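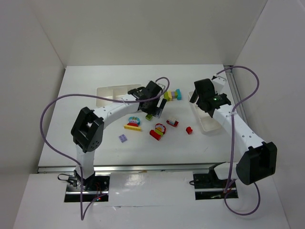

Endby Council Votes: data card

Version of Feb 19, 2024

What this dataset is

The dataset contains the recorded votes of Endby town council on money matters: the yearly budget, fees and charges, grants to local groups, and the sale or lease of council land. Each row is one vote of one councillor on one motion. The votes were copied from the published minutes, which exist only as scanned paper, and then checked by a second reader against the same pages.

We made it for people who want to follow how spending decisions are taken in a small town. It was first used for a report on the Clomaline licence, the long discussion about whether the old Clomaline hall may be opened again for bingo and card evenings.

Files

votes.csv: one row per councillor and motion
motions.csv: title, meeting, subject and result of each motion
wards.csv: ward names and their codes
notes.txt: remarks on pages which were difficult to read

Main columns in votes.csv

motion_id: the same number as in motions.csv
seat: code of the seat, not the name of the person
ward: Imrie, Zolden or one of the smaller wards
vote: for, against, abstain, absent
source_page: page of the scanned minutes

The files are in UTF-8, with a comma as separator. An empty cell means that the minutes say nothing. It does not mean "absent".
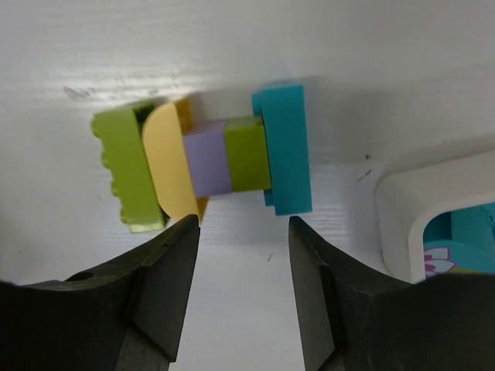

Coverage

There are 28 seats in the data. The minutes of 2 meetings are missing from the council archive, and we have left these meetings out completely, even where a newspaper gave the result. A single meeting can contain up to 50 motions, mostly at budget time, so please do not compare meetings only by the number of rows.

Known problems

Before the change of ward borders, Imrie and Zolden voted as one ward. The older rows carry the code IZ. We did not try to divide them afterwards.

Some motions were passed "by general agreement", without counting. These have a result in motions.csv but no rows in votes.csv. If you join the tables, use a left join from motions.

When a motion was amended in the same meeting, the amended text has the letter b after its number.

Updates

The next version is planned for June and will include the vote on parking charges. Corrections are welcome in the issue list. Please give the motion_id and the source_page.

Licence

CC BY 4.0. Please cite as "Endby Council Votes" together with the date of the version.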